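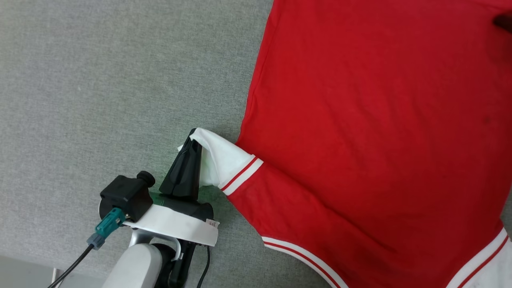

Gronby Finger Set for Cloth Handling

Replacement fingers, pads and wrist cable kit for the Gronby two-finger gripper. Fits all Urano arms with the standard wrist plate. Sold as a set or as single parts.

What's in the set
Two black fingers, left and right
Four stick-on tip pads
One wrist cable, 900 mm
Cable clips and plate screws

Fitting
Power the arm down and unplug the wrist cable before you touch the fingers. Pull on the plug body, never on the cable. Back out the two screws at the base of each finger and slide the finger off. Wipe the rail with a dry cloth. Push the new finger on until it stops, then tighten the screws by hand and give each one a quarter turn more.

Run the cable down the side of the arm with enough slack for a full wrist turn. If it pulls tight at any point in the turn, move the first clip down.

After fitting, run the zero routine with the fingers empty. Start with grip force setting 13 for sweatshirts and jerseys. Go lower for thin linings, which can bunch between the tips and give a false closed reading.

Care
Brush lint off the tips at the end of each shift. Change the pads every 500 hours, or sooner if cuffs and hems start to slip. Do not use oil or silicone spray near the tips, as it marks light fabric. Check the plate screws when you change the pads.

Common faults
Fingers close but cloth drops: worn pads, or zero routine skipped.
Gripper not found at startup: plug not fully seated.
Fingers close unevenly: one finger is not pushed home on the rail.

Ordering
In-stock sets ship within 48 hours from our Predach warehouse. For older wrist plates, send the plate number to Doaa Metwally in parts before you order. Repairs go to Elżbieta Zawadzka at the service desk. Please take the pads off before sending a gripper in.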